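共同工房での自作アームと台所シミュレーションの座標ずれについて
2022年11月　投稿者：Histmont共同工房 機器担当

当工房では、会員の共同製作により、卓上型の多関節アームを組み立てております。機械部分の組立はおおむね完了し、現在は実機を動かす前の確認として、家庭の台所を模した仮想環境の中で把持動作の試験を行っております。制御用の基板はFillano、シミュレーション環境はNiltwoodを使用しております。

問題となっているのは、手先が目標物の位置からずれて停止する点です。目標を作業台の手前に置いた場合、ずれはほとんど認められません。しかし、奥の引き出し寄りに置いた場合には、手先が手前側に5センチほど外れた位置で止まります。同じ指令を繰り返しても結果は変わらず、ばらつきというよりは一定の偏りであるように見受けられます。

これまでに確認した事項は次のとおりです。

・関節角の原点合わせは、組立時の手順書に従い再度実施した。
・リンク長は設計図の値を入力している。実測値ではない。
・仮想環境の作業台の高さは、工房の作業台に合わせて変更した。
・カメラの内部パラメータは初期値のままである。

なお、8月の時点では同様の症状は出ておりませんでした。その後、手首部分を旧型のSorrentino製から自作の部品に交換し、あわせて設定ファイルも書き換えております。どの箇所から調べるべきか、ご経験のある方のご教示をいただければ幸いに存じます。記録ファイルは959行ほどございますので、必要な部分をご指定いただければ抜粋して掲載いたします。

投稿者：木工室・電装室合同窓口

ご質問を拝見いたしました。記載の内容から判断いたしますと、まず手首部品の交換に伴う工具座標の設定を確認されるのが適当と考えます。

手首を自作部品に交換された場合、フランジ面から手先までの距離が以前の部品と一致しているとは限りません。設定ファイルに旧部品の値が残っておりますと、姿勢によってずれの方向が変わります。手前の目標では手先が下を向き、奥の目標では前方に傾く構成であれば、手前では高さ方向の誤差となって見落とされ、奥では前後方向の誤差として現れることがあります。

確認の手順を以下に記します。

一、腕の姿勢を固定し、手首の回転軸のみを動かして、手先の一点が同じ位置にとどまるかを見る。
二、とどまらない場合は、工具座標の値を実測値に置き換える。
三、置き換えた後、手前、中央、奥の3か所で同じ試験を行い、ずれの値を表に記録する。

リンク長につきましても、設計値のままとせず、組立後の実測値を入力されることを推奨いたします。当方で同様のアームを製作した際には、継手の座面を削り直したことにより、図面との差が7ミリ生じておりました。1か所の差は小さくとも、腕を伸ばした姿勢では手先に大きく現れます。

また、仮想環境の作業台の高さを変更されたとのことですが、台の上に配置した物体の基準点が同時に移動しているかについても、ご確認ください。Niltwoodでは、台と物体が親子関係に設定されていない場合、台のみが動き、物体は元の高さに残ります。

投稿者：匿名会員

カメラが原因ではないかと思います。初期値のままでは合いません。校正をしてください。当方はそれで直りました。

投稿者：Histmont近隣工房連絡会 技術係

先の回答に補足いたします。カメラの校正も必要な作業ではありますが、順序としては工具座標の確認の後に行うことが望ましいと存じます。両方を同時に変更いたしますと、どちらの修正が効いたのか判別できなくなります。

まず、カメラによる位置推定を用いず、仮想環境が保持している物体の座標を直接目標として与えてください。この状態でもずれが残る場合、原因は腕の側にあります。ずれが消える場合に限り、カメラの側を調べることになります。

試験に用いる物体の選定にも注意が必要です。球形のものは、視点が変わっても輪郭の中心を求めやすく、比較の対象として扱いやすいという利点があります。当連絡会の試験環境では、白い天板の上に地球儀を置き、透明なボトルと並べて使用しております。

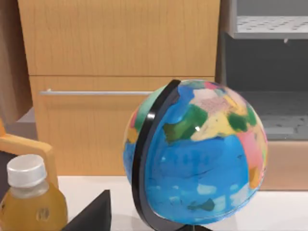 透明な物体につきましては、位置推定の結果が安定しにくいため、最初の確認には用いず、腕の側の誤差を取り除いた後の試験に回すことをお勧めいたします。光沢のある部材についても同様の配慮が必要です。反射の位置は視点とともに動きますので、これを特徴点として拾いますと、推定値が目標物の表面から離れることがあります。

記録ファイルにつきましては、全体の掲載は不要です。手先の指令位置と到達位置が並んで出力されている部分、および設定ファイルのうち手首以降の記述を抜粋して掲載してください。8月当時の設定ファイルが保存されている場合は、現在のものとの差分もあわせてお示しいただけますと、確認が早まります。

実機での動作確認は、仮想環境で奥の目標に対するずれが解消するまでお控えください。

お問い合わせ｜© 2022 Histmont ものづくり相談掲示板｜ページの先頭へ戻る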